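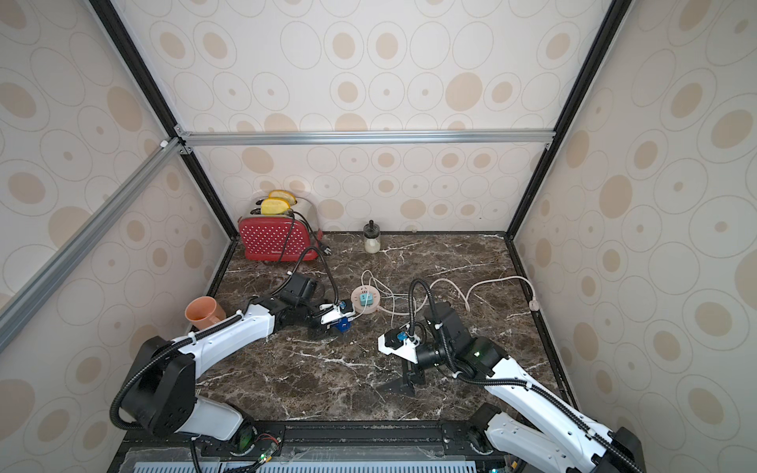
## Session 4: Teleoperated demonstrations

Each pair records 30 demonstrations of the plug task on the Tamayo bench. One student drives both arms from the leader handles; the other resets the counter and keeps the log.

- Start with both grippers open.
- Hold the adapter with the left gripper. Keep the right wrist camera on the power strip.
- Move slowly near the outlet.
- Keep failed attempts and mark them F.

Send logs to Nilton Llanos, room 322.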